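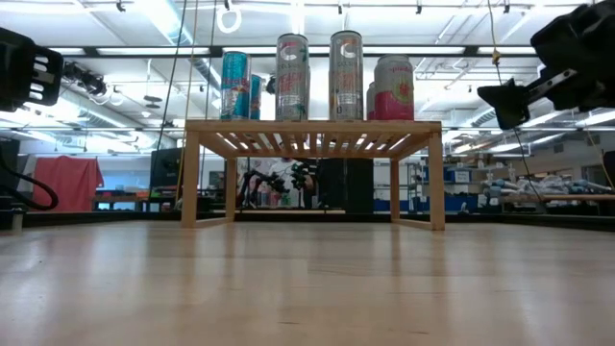
Raised Storage for Drinks Cans on a Shared Table

1. Purpose

The project looked at whether a small slatted rack could free up table space in the Deltholm study room. Cans set down directly on the table take up the area needed for laptops and paper, and they are easily knocked by an elbow. A raised rack leaves the surface underneath open.

2. Design

The rack is wooden and stands on four legs. The top is a row of parallel slats with gaps between them, so that a spill drains through and does not collect under the cans. A flat rail runs across the front. Low runners join the legs in pairs at table level, one on the left and one on the right, which spreads the load and keeps the leg ends from marking the finish.

The first drawing came from the Hasumum shelf plans, which were meant for plant pots. We kept the leg layout and changed the slat spacing. Slim cans have a narrow base and tilt if one side sits over a gap that is too wide.

3. Loading

Cans of differing shape were used on purpose. Slim Red Bull cans went on the left, tall Celsius cans in the middle and to the right of it, and wider, shorter cans at the right end. Some were placed one behind another to check the depth of the top.

Three layouts were tried:

Single row, evenly spaced
Single row, pushed to one end
Mixed row, with further cans behind

The mixed row used the top best but made the rear cans harder to reach. Lifting one out meant moving the can in front first.

4. Results

The combined mass in the heaviest test was 2366 g. Sag at the middle of the front rail was around 2 mm and went back to zero once the load was removed. The rack did not rock in any layout. Pushed sideways by hand, it slid before it tipped – the runners are smooth and the table has a glossy surface.

5. Further work

Felt strips from Veltia have been ordered for the runners and should arrive by Friday. The sliding test will be repeated with them fitted. A raised lip at the back is also being considered, as the rear cans can be pushed off when a full one is set down in front.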